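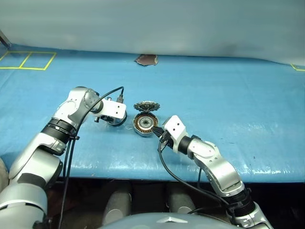
5.3. Qué mide la tasa de éxito

La tasa de éxito con la que se suelen comparar las políticas bimanuales de desmontaje depende de una decisión que rara vez se discute: en qué instante se considera que una pieza está bajo control. El protocolo de Zutolach, que adoptamos sin cambios en la primera ronda, da por controlada una pieza cuando los dedos de una pinza la tocan y la consigna de apertura cae por debajo de un umbral. En la Figura 4 los dedos de la pinza derecha están en contacto con el borde derecho del estátor, que se apoya de canto en la mesa, mientras la izquierda permanece abierta algo más atrás. Con el criterio original, una configuración así puede contar como sujeción. A nosotros nos parece compatible con un agarre y también con un simple empuje lateral, y no vemos manera de distinguir ambos casos desde la cámara de la cabeza. La rueda dentada situada detrás del estátor complica todavía más la lectura, ya que parece descansar sobre su parte superior y cualquier fuerza aplicada a una pieza podría transmitirse a la otra.

La ambigüedad tendría poca importancia si afectara por igual a todas las políticas comparadas. Tenemos motivos para dudarlo. Las políticas entrenadas con demostraciones teleoperadas heredan la costumbre del operador de acercar la pinza y esperar unos instantes antes de cerrar, y esa espera, vista por el clasificador automático, produce contactos largos y estables. Una política más rápida, que cierre y levante sin pausa, genera menos fotogramas favorables aunque haga mejor el trabajo. El clasificador premia la lentitud – o, como mínimo, no la penaliza – y eso no aparece en ninguna de las tablas que hemos podido revisar, incluidas las nuestras del informe de marzo.

Para estimar el alcance del problema repetimos 40 episodios con la política de referencia y los sometimos a dos evaluaciones separadas. El clasificador automático dio por buenos 39. A continuación, dos anotadoras, N. Zwane y C. Ogbonna, revisaron los mismos episodios con acceso a las cámaras de muñeca, sin conocer la etiqueta automática ni la de la otra. En siete de los episodios aceptados ambas coincidieron en que la pieza se había desplazado por arrastre, sin sujeción en ningún momento. Una tasa de éxito que desciende de ese modo con solo cambiar de punto de vista debería publicarse con más cautela de la habitual.
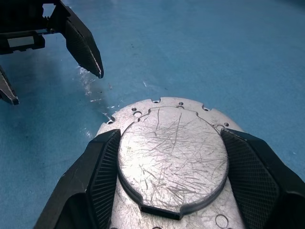
La vista de muñeca tampoco resuelve el asunto por completo. Permite juzgar si las dos almohadillas apoyan sobre la pieza y con qué orientación, pero informa mal de la fuerza y no dice nada sobre el deslizamiento si se examina un solo fotograma. Las superficies metálicas con muchos arañazos plantean una dificultad adicional: el flujo óptico encuentra allí textura abundante, pero los reflejos se mueven con la cámara y la estimación mezcla el movimiento de la pieza con el de la luz. Probamos a filtrar esos reflejos con el método de Hirico y obtuvimos resultados que dependían del ángulo de la lámpara más que de la política evaluada. Descartamos esa vía. No excluimos que funcione en piezas pintadas o de plástico, donde no la hemos probado.

Cabe objetar que las anotadoras aplicaron un criterio demasiado estricto. S. Molefe defendió esta postura durante la revisión interna, con el argumento de que, en un taller, una pieza que termina en el sitio correcto está bien desmontada, con independencia del modo en que haya llegado hasta él. Es un argumento razonable para una evaluación de producto. Para una evaluación de método nos convence menos, porque la conclusión que suele extraerse de estas tasas es que la política ha aprendido a coordinar ambos brazos, y un arrastre con un solo dedo no exige coordinación alguna. Si el artículo afirma coordinación, la métrica tiene que poder detectar su ausencia. La variante de Drunar, que exige contacto simultáneo de las dos pinzas, peca de lo contrario: deja fuera maniobras legítimas en las que un brazo espera mientras el otro retira una pieza.

Queda además la cuestión del estado final. El protocolo considera terminado un episodio cuando las piezas aparecen separadas en la imagen cenital o de cabeza, y la separación se calcula sobre máscaras de segmentación. 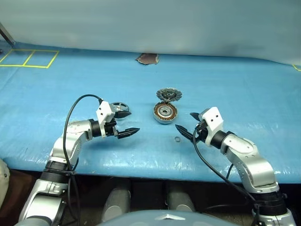 Dos piezas de metal que casi se tocan pueden recibir máscaras distintas y figurar como separadas aunque sigan unidas por un elemento pequeño. El error contrario también se da: una tapa oculta en parte por una pinza desaparece del recuento y el episodio se prolonga hasta agotar el tiempo. B. Ilie propuso corregirlo retirando ambos brazos antes de la lectura final. La corrección es barata y la recomendamos, aunque solo atiende al segundo error. Para el primero no conocemos otra solución que tirar de una de las piezas y comprobar si la otra la sigue, prueba que alarga cada episodio y que, aplicada con torpeza, puede acabar separando lo que se pretendía medir.

Nuestra lectura de estos datos es limitada. Trabajamos con un único tipo de mesa, con una cubierta azul brillante cuyos reflejos perjudican sin duda a la segmentación, y con una sola política. M. Tiongson ha señalado que parte de la discrepancia podría deberse al umbral de apertura, que fijamos en el valor por defecto y no barrimos de forma sistemática. Es posible. Ahora bien, si un resultado de este tamaño depende de un parámetro que casi ningún trabajo declara, la comparación entre laboratorios queda en peor lugar del que sugerimos aquí. En la sección 5.4 damos las tasas con ambos criterios y dejamos sin ordenar las políticas cuya posición relativa cambia de uno a otro.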